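The Chairs That Wouldn't Stay Put
Feb 28, 2026

Every dining room has its habits, and ours is that the chairs wander. I push them in after breakfast, and by lunch they have drifted halfway to the window, as though they had somewhere to be. When we moved to the apartment on Estrella last August I blamed the tile, which is pale gray and glossy and slippery as a plate, but I suspect our family would scatter chairs across a gravel driveway too.

I fell for orange ones in the end, after 27 evenings of looking (my sister kept a tally, bless her). I had sworn I would buy something sensible in beige. Then I sat down in a rounded bucket seat at Kesell, the little showroom behind the bakery, and felt that tall curved back come up around my shoulders, and that was the end of beige! The dark gray piping is what keeps all that color in line, I think. Without it you'd have a pair of pumpkins.

Slim black legs are lovely to look at and a bit of a nuisance to live with. They show every crumb on the floor around them, and they do want lifting when you move them, so I bend down and take hold low, by the leg, with a hand ready on either side. My mother dragged hers for 5 years and you could read the whole history of our suppers in the linoleum. 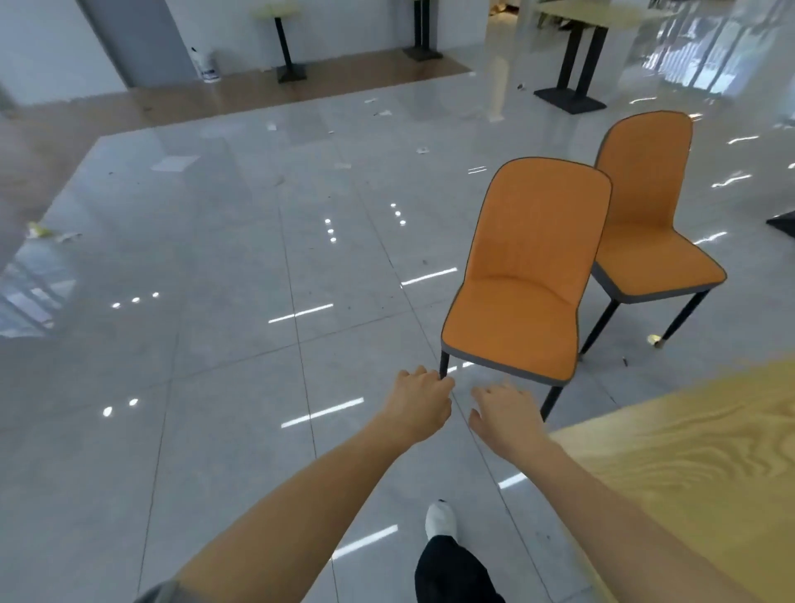
Choosing a Color You Can Eat Beside

Orange is a friendly color at dinner and a loud one at breakfast, so try a cushion in the room for a week before you commit to a whole chair.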